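首页 > 随笔 > 看展与听讲

那场关于老照片的线上讲座，我还是有几个疑问

2018年12月26日 星期三

先说结论前面的那部分：我是付了钱的。票价不高，七英镑，含一份电子版小册子，所以下面的抱怨并不是白看还挑剔。

讲座的题目很长，大意是“洪水之后：赫纳姆（Hurnham）1966年影像重现”。主办方是勒斯蒂斯科姆（Lustiscombe）的一个地方影像收藏机构，合办的还有一家叫 Provow 的数字化公司。主讲人 Ayuba Dramani 做纪实摄影档案已经很多年，讲话慢，PPT 字很小。整场一个半小时，其中问答只有十几分钟，而且问题要先打在聊天框里，由主持人挑着念。我打了两个，一个也没念到。

宣传页上说，这批照片“首次完整公开”。我对“首次”和“完整”这两个词向来过敏，这次也一样。

先说“首次”。我手边有一本三月份在旧书摊上买的赫纳姆镇志，薄薄的，骑马钉装订，里面印了两张洪水后的街景。讲座放到第九或者第十张幻灯片的时候，我就觉得眼熟，翻出来一对，招牌、电线杆、那辆歪在沟里的运货车，全都对得上。镇志印得很糊，裁切也不同，可底片显然是同一张。也就是说，至少有两张早就公开过了，只是印数少，没人当回事。主办方如果知道，就不该写“首次”；如果不知道，那他们对这批东西的来历做了多少功课，我要打个问号。

再说“完整”。讲座里一共提到四十张照片，屏幕上放出来三十一张。剩下的去哪儿了？主讲人带过一句，说有一些“状态不适合展示”。什么叫状态不适合？是发霉、粘连，还是画面里有遇难者，家属不同意？这是完全不同的几件事。前一种是保存问题，后一种是伦理问题，都可以讲，而且都值得讲，比花二十分钟介绍扫描仪的分辨率值得多。

我不是反对扫描。扫描当然好，谁都不想让底片在铁盒子里慢慢变酸。我反感的是那种语气，好像一样东西一旦进了数据库，就算是“得救”了。Provow 的代表在讲座中间插了一段演示，从检索框里输入“桥”，跳出来一排缩略图，听众在聊天框里打了一串鼓掌。我当时就想试试输入别的：输入“索瓦”（Sowah）呢？

索瓦是当年拍摄者的姓。小册子的致谢里有“索瓦家族慷慨捐赠”一句，仅此一句。这个人叫什么名字，靠什么吃饭，洪水那几天为什么会在赫纳姆，是报社派去的还是本来就住在那里，整场讲座几乎没有交代。主讲人只说他“是一位敏锐的观察者”。这种话放在任何一个摄影师身上都成立，等于没说。

一批照片如果不知道是谁站在哪里、为了什么拍的，能告诉我们的东西其实很有限。有一张拍的是几个人从二楼窗口往下递家具，讲座里的解读是“社区的互助精神”。也许吧。可是从画面上看，也可以是房东在清租客的东西，也可以是一家人在抢救自家的柜子，旁边那几位只是路过看热闹。灾后照片特别容易被讲成这一种故事，因为观众爱听，出钱的机构也爱听。我不敢说互助是假的，我只是想知道依据是什么：有日记吗？有底片袋上的字迹吗？有还在世的人说过什么吗？
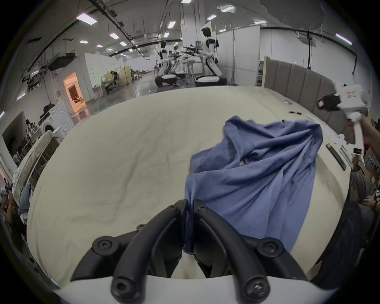

说到底片袋，倒是全场我最想多看两眼的部分。有一张幻灯片拍的是原始的纸袋，上面有铅笔写的编号，有两处被划掉重写。停留了大概几秒钟就翻过去了。我截了图（请别告诉主办方），放大以后看，划掉的那个编号和后来的编号不在同一个序列里，像是有人重新整理过一遍，把顺序改了。如果真是这样，讲座里那条“从第一天清晨到第三天傍晚”的时间线，到底是按旧编号排的，还是按新编号排的？这就是我打进聊天框的第一个问题。

第二个问题更俗一点：版权归谁。宣传页上写的是“共同持有”。共同是哪几方，家属算不算一方，将来镇上的小学想印一张在墙报上要不要付钱，付给谁。我之所以关心这个，是吃过亏的。几年前给一个街坊老人整理他父亲的照片，老人高高兴兴送去了某个机构，后来他自己想要一张大一点的图，给孙女结婚的时候用，人家给他寄来一份报价单。从那以后，凡是看到“慷慨捐赠”四个字，我都想先看看捐赠协议。

为了公平，也写几句好的。

Dramani 先生讲修复的那十分钟是真的好。他放了同一张底片修复前后的对比，然后主动说，右上角那块天空是补出来的，原来那里什么都没有了，他们讨论过要不要补，最后补了，但在文件里做了标记。做这一行的人肯把“这里是我们补的”讲给外行听，我很佩服。可惜小册子里印的就是修补后的版本，底下没有任何标记。我来回翻了三遍，确认没有。说的和印的不是一回事，这就让人泄气。

还有他念的一段信，是赫纳姆一位居民当年写给姐姐的，讲水退以后地板怎么一块一块鼓起来，走上去像踩在船上。念的时候屏幕是黑的，一张照片也没放。那两分钟是整晚我唯一没有去倒茶的时候。信的全文小册子里也没有收，我写邮件去问，自动回复说节后处理。

我妻子说我看什么都像在查账。她也听了后半场，觉得挺感动，尤其是那张全镇人站在临时搭的木桥上的合影。我问她，怎么知道是全镇人？她说主讲人讲的。我说照片上那点人，赫纳姆就算再小也不止这些吧。她就去睡了。

我后来又把那张合影看了一遍，不得不承认，确实拍得好。左边有个孩子没看镜头，在看水。摄影者没有等他转过头来就按了快门，或者等了，没等到。这种地方我愿意一直看下去，不需要任何人来告诉我它象征什么。

关于“档案馆”这个叫法，我也想啰嗦一句。主办方宣布，这次讲座是他们新项目的第一场，项目准备把几个镇子的私人收藏统一放到一个网站上，叫“影像档案馆”。我去看了那个网站，目前能打开的就是这三十一张，每张下面有标题、年份和一个“分享”按钮，没有来源，没有尺寸，没有底片编号，也没有拍摄地点，除了“赫纳姆”三个字。这样的东西叫相册比较合适。档案的意思是，后来的人可以顺着它往回查，查到你们哪里弄错了。要是什么都查不回去，那就只能信你们。

也许是我太急，网站刚上线，以后会补。我在这里把几条希望补上的写下来，万一有人看到：一是没有展示的那几张，请至少列个目录，写明原因；二是底片袋正反两面的扫描；三是摄影者的名字，全名；四是镇志里那两张的出处，欢迎来跟我借书，我可以寄，邮费我出。

下一场据说在开春以后，讲的是另一个镇子的照相馆，店主留下了好几箱玻璃底片和一本账簿。账簿！照相馆的账簿上往往有日期、姓名、尺寸、价钱，有时还写着“未取”。一个人拍了照片却一直没有来取，这里面可以讲的东西，比“时代的面孔”之类的题目多得多。我猜他们会把账簿放一张幻灯片，停留几秒钟，然后去讲扫描仪。

票我还是会买的。希望这次他们念一个我的问题。

补记：刚才收到一封回信，是真人写的，说信的全文因为“篇幅所限”没有收进小册子。那本小册子最后有两页是空白的。我已经回信去问能不能单独发我一份，有消息再更新在这里。

订阅本站邮件，新文章发布时通知您。我们不会向第三方透露您的邮箱地址。

联系作者 | 版权所有，转载请注明出处 | 返回顶部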